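Ticket 269: Duplicate item records after catalog import, Fivdale storefront
Opened: 8/29/20
Status: Resolved, monitoring
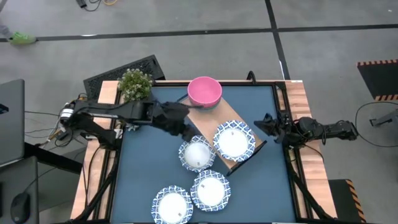
Tableware group: pink bowl, white plate and wooden board.

Summary
Following the catalog import to the Fivdale storefront, 87 tableware listings appeared twice in search results. One copy of each carried the correct price and the other carried a price of zero. Customers were able to add either copy to a cart. Checkout rejected the zero-price copy with a general error message.

Affected systems
Fludgate import service, Fivdale storefront search. The Kvaran warehouse system was not affected.

Steps taken
1. Import paused by the support desk. Storefront search left online.
2. Source file from Stekevon reviewed. Item numbers in the tableware section were found to end in a blank space. The same section in the June file had no trailing spaces.
3. Fludgate was confirmed to treat an item number with a trailing space as a new item. A second record was created in each case, and the price table did not match it.
4. A test file of 20 items was prepared with the spaces removed and loaded to the staging site. No duplicates were created.
5. Zero-price records hidden from the storefront, then deleted. Original records were kept, including their reviews and photographs.
6. Full file corrected and loaded in batches of 1,000 lines. Search index rebuilt after the final batch.

Result
Each tableware item now returns a single listing. Carts that held a deleted record show the standard "item no longer available" notice. No orders were placed against the deleted records, and no refunds are required.

Follow-up
Stekevon has been asked to correct its export template. Until a corrected template is received, the support desk will remove trailing spaces before each import. A request to have Fludgate trim item numbers on entry has been filed separately and is awaiting review.

Requests to reopen this ticket should include the item number and the search term used.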